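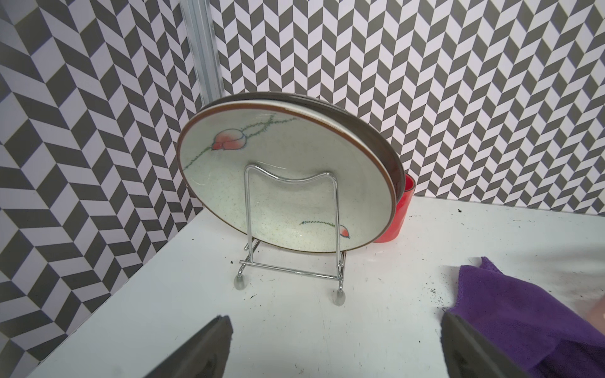

Unit 2: Glazes and everyday tableware
Course notes, Brinurthorpe evening ceramics. Tutor: Omolara Ojo

A glaze is a thin layer of glass fused to clay. It needs silica to form the glass, a flux to lower the melting point and alumina to stop it running off the pot. Most recipes in the Jolitz folder are set out in that order.

Bisque firing comes first. We take the kiln to 1000 °C, which leaves the clay hard but still porous, so it draws water out of the glaze and the powder sticks. Wipe each piece with a damp sponge beforehand. Dust and finger grease cause bare patches, known as crawling.

Specks in a pale glaze usually come from iron in the clay body. Iron also gives brown rims, where the glaze thins over an edge.
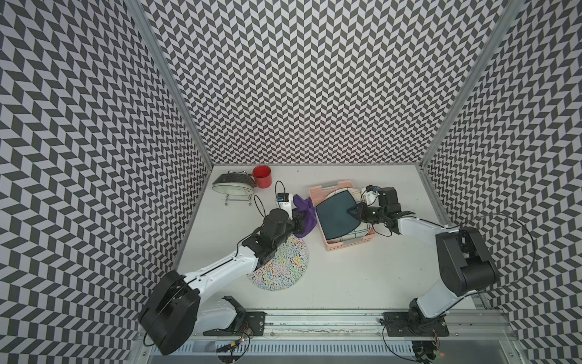
APPLICATION

Stir the bucket from the bottom and pass it through a sieve. Dip for 2 seconds – longer on a thin wall makes little difference, as the clay is already full. Mugs are lined first, then dipped upside down. Keep the foot ring clean or the pot will stick to the shelf.

For test tiles, weigh out 200 g of dry mix and write the recipe number on the back in oxide.

Painted decoration can go under or over the glaze. Underglaze colours stay put. On-glaze enamels need a third, cooler firing, and reds and pinks are the first to suffer if it goes too high.
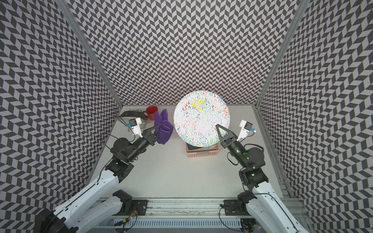 Cooling matters as much as the top temperature. Leave the lid shut until the kiln is below 100 °C. Senad Krasniqi has the key to the kiln room.

Reading for next time: the Bondarchuk handout on crazing.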